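Home > Galleries > Bench and Floor Tests

Wrist Cameras and Soft Toys: Our Gripper Comparison in Pictures

Thursday, June 11, 2026
14 comments | 37 shares

We've been wanting to do this one ever since the Tadine fingers arrived in February, and it was every bit as much fun as we hoped. Two sets of fingers, two small wrist cameras, one arm, and a great big pile of things that squash, roll, sag and slip. Most of our earlier comparisons used blocks and cans, and those are fine for checking alignment, but they don't tell you much about how a gripper copes with a home. Soft toys do! They have no flat faces, they change shape the moment you touch them, and they hide each other.

The fingers were the Tadine slim pair and the Okabe wide pads. The cameras were the Mivham and the Bromavlow, both mounted on the wrist and looking down past the fingertips. We kept the arm and the controller the same all the way through and only swapped what was on the end of it. Every run went to the same folder, and by the last evening that folder held 2,794 stills — far too many for a gallery, so we've been strict with ourselves. The rest of this page is our notes from going through them. 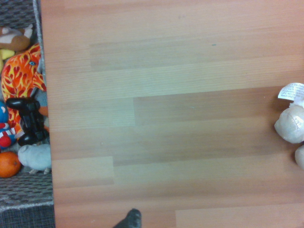 Mounting height is the thing we argued over most. Too low and the fingertips take up half the view, too high and you lose the small stuff you need for a good grasp. We settled on a height where a fingertip just pokes in at the bottom, and we'd pick it again. You get a handy reference point for where the gripper is, and there's still room for a good stretch of wood-grain laminate along with the toys packed into the gray woven basket. The tag on the white plush is a lovely little test of sharpness too: "UPC NO" and "Batch" can be made out, though we wouldn't want to read the rest of it aloud. And the black game controller lying across that flame-patterned plush is the kind of overlap we were after, hard and glossy on top of soft and bright.

Slim fingers or wide pads? We went in thinking wide would win everything. On big plush it did feel calmer, and you can be a bit sloppy with your aim and still come away with a toy. But the slim Tadine pair was the one we kept reaching for whenever things were wedged together, as it could slide into gaps the Okabe pads only pushed closed. We're still hoping someone makes a pair with swappable tips.

Color gave us a surprise. The Mivham leans a little warm, and the first time we lined up its stills beside the Bromavlow ones, we thought somebody had changed the light bulbs. Nothing a quick white balance didn't sort out. If you train anything on your pictures, though, do it before you start — we had to go back and fix 613 of ours.

A note on speed, as people always ask. We ran the arm slowly. Soft things swing once they're lifted, and a swinging toy in front of a wrist camera blurs into mush. Dropping the speed cost us an extra evening and gave us far more stills worth keeping. The cable also stopped snagging on the elbow joint, so that was a nice bonus.

Next up is the same comparison with kitchen cloths and paper bags. We're already clearing a shelf for the Okabe pads with the ribbed surface, and if you've tried those on fabric, please tell us how they held up!

Filed under: Grippers, Wrist Cameras, Home Objects, Photo Galleries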